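Capítulo 4. Enseñar con la mano: demostración guiada y teleoperación

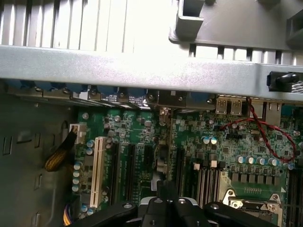

Figura 4.1. Vista desde la muñeca: la pinza sobre la placa base de un ordenador de torre abierto.

Empezamos por el caso incómodo. Una torre abierta, una placa llena de ranuras y condensadores, cables que se cruzan por donde uno querría meter el dedo. Y una tarea que cualquier técnico hace sin pensar: soltar un módulo de memoria y sacarlo recto. Escribir eso como una lista de coordenadas es posible. También es una tarde perdida cada vez que cambia el modelo de caja.

La alternativa – enseñar la tarea en vez de programarla – es el tema de este capítulo. Una persona hace el movimiento con el robot, el sistema lo registra, y de ese registro sale después un controlador. Dos maneras de hacerlo:

Guiado manual (o cinestésico). La persona agarra el brazo y lo lleva. Los motores compensan la gravedad y poco más. Rápido de aprender, barato, bueno para trayectorias amplias. Malo cuando hay que afinar: la mano del operador empuja todo el brazo, y un chasis estrecho no perdona.

Teleoperación. La persona mueve un mando, o un segundo brazo más pequeño, y el robot la sigue a distancia. Más equipo, más calibración, algo de retardo. A cambio, nadie mete las manos en el espacio de trabajo y las cámaras ven solo lo que verá el robot después.

Este último punto se suele pasar por alto. Fíjese en la figura 4.1: los dos dedos ocupan la parte baja de la imagen y tapan un trozo de las ranuras de expansión y de memoria. El operador que mira la torre de pie, desde un lado, tiene información que la cámara de muñeca no tiene. Si decide con ella, la demostración contiene decisiones que el modelo no podrá justificar con sus propios datos. Volveremos sobre ello en 4.3, con el nombre de desajuste de observación.

Un ejemplo que usaremos todo el capítulo. En el taller de Stonholm, Jabari Chege y Mutua Nyamweya grabaron 166 demostraciones de extracción de memoria, todas teleoperadas. Se descartaron 40. Motivos varios: pinza cerrada antes de tiempo, roce con un cable, operador que duda y se queda quieto tres segundos encima de la placa. Las pausas parecen inofensivas y no lo son – un modelo entrenado con ellas aprende a pararse, y a veces no vuelve a arrancar.

Chege manejaba mejor el mando; Nyamweya era más lento pero mas regular. Las demostraciones de Nyamweya dieron mejor resultado. Guarde el dato para el ejercicio 4.6.

Qué se graba en cada demostración, como mínimo:
– posiciones articulares del brazo
– apertura de la pinza
– imagen de muñeca y al menos una imagen fija externa
– marca de tiempo común a todo lo anterior

Sin la última, lo demás sirve de poco. Un desfase pequeño entre imagen y articulaciones basta para que el dedo llegue tarde al borde del módulo. Compruébelo antes de la primera sesión, no despues de la última.

Al terminar el capítulo, el lector debería saber elegir entre guiado y teleoperación para una tarea concreta, preparar una sesión de grabación y decidir qué demostraciones se tiran. Se supone leído el capítulo 2 (cinemática). El 3 ayuda, pero no es imprescindible.

4.1 Antes de grabar: fijar la tarea

Una demostración tiene principio y final. Parece obvio hasta que dos operadores graban el mismo día y uno empieza con la pinza ya sobre la placa y el otro desde la posición de reposo.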